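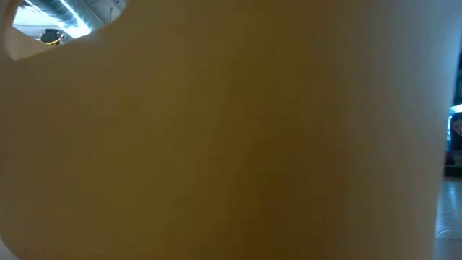
4.2 Camera placement and equipment budget

Figure 3. View from the fixed workspace camera with a large surface close to the lens. Part of the ceiling, with a duct and a light strip, shows through the opening at upper left.

The purchasing plan for the Mulitz cell was drawn up before any camera position had been settled. The original request covered one arm, one gripper and a single fixed camera, with mounting hardware grouped under sundries. We revised the plan in July, after reviewing stored views from the Custano station, which uses the same bench layout.

Views of the kind shown in Figure 3 bear directly on the number of cameras required. A near surface fills most of the image, out of focus and without readable texture, and the background is limited to the opening and a narrow sliver at the right, where one person is partly visible. A view in this state gives no usable estimate of object pose. A planner relying on it must either wait or act on the previous estimate — neither is acceptable for the tasks listed in Section 3.

Three options were costed. The first kept one camera and moved it farther from the bench, at the expense of resolution over the working area. The second added a camera on the opposite side. The third replaced the fixed mount with an adjustable boom. Hatance quoted $865 for each additional camera, including the lens and cable, and a lead time of 30 working days. Salian quoted for the boom only, and its price did not cover installation.

We adopted the second option, with 2 cameras per cell. The boom was rejected on the grounds that every adjustment would call for a new calibration, and technician time is charged to the operating budget at a higher rate than capital items. The calibration procedure, prepared by Gangadharan Rodrigues, has 53 steps and is reproduced in Appendix B.

Spare lenses were left out of the first order. Bench lighting is carried in the building budget and does not appear in Table 4.

Last updated: July

Contact the authors | Copyright, all rights reserved | Back to top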